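Open day at Perkow, notes from the visit

Doors at 10, we got there early and stood in the wrong queue. Two queues, one for trade and one for everybody else, sign only on one of them. Coffee fine. Badge printer broken so everyone had a sticker with biro on it.

Perkow make and finish worktops and table tops, mostly for canteens, schools, small workshops. I went because we're replacing the benches at our place before the autumn and I'm sick of choosing from a swatch the size of a beermat. Four of us in the car, one going mainly for the lunch.

First half was the cutting hall. Loud, ear defenders handed out at the door, mine kept slipping. Big sheets going in one end, tops coming out the other, chap shouting the explanation and I got maybe every third word. Offcuts go in cages by the wall and you can buy them by the cage, cash or card. Didn't. Regretted it by the car park.

Then upstairs to the finishing rooms, much quieter. Smaller groups here, ours was the second one up. Tall stairs, no lift that I saw, worth knowing if you're bringing anyone with a bad knee.

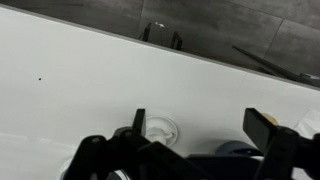

Words and picture: Igor Kołodziej
Filed under: Visits, Workshops, May

White top, matt, straight front edge, grey tiles on the floor. I liked this one best of the lot. Most of the whites we've had in were either glossy like a fridge or so chalky that every mug left its mark. There's a soft sheen on it where the light falls and the rest stays quiet. One tiny dark dot in all that white, and of course once I'd spotted it I couldn't look anywhere else. Speck or a hole, can't say. On a speckled top you'd never find it. That's the trouble with plain white, and we'd be buying a lot of it.

Asked about cleaning. Warm water and a drop of washing-up liquid, wipe, dry off with a cloth. No cream cleaners, no scourers, they dull it in patches. Asked about pen. Bit of a pause. Biro comes off if you're quick, marker pen you should "try not to". Fair enough.

The floor got more questions than the tops did, funnily enough. Large rectangular tiles, dark grey, a bit mottled, looks like concrete. Woman from a school in our group wanted to know who laid it and got a name written on the back of her sticker. Goes well with the white. I'd been thinking pale floor for ours and have now changed my mind, which will please noone at home.

Edges next. They'll do square, slightly rounded, or bevelled for a bit extra. Take the rounded if people are going to lean on it all day, square digs into your forearms after an hour. They had samples out to lean on and all of us stood there leaning like it was a bar.

Other stands, quickly. Ultell had legs and frames, adjustable, nice action on the handle but dear. Kuo were doing stools, 44 in the range according to the leaflet and I sat on 5 before my group moved off. The lowest was the comfiest, typical. Dronex had lighting, didn't get to them, there was a crowd and then it was lunch.

Lunch: soup, bread rolls, a very good plum cake. Not enough chairs.

Prices aren't on the website, you have to ask for a quote with a drawing. Lead time depends on size and they wouldn't be pinned down on the day. Bring your measurments if you go, I had mine on a bit of paper in the other coat.

Will ask for a matt white sample, a proper big one this time, and a darker grey to put next to it. Parking is free but tight, go in by the back gate.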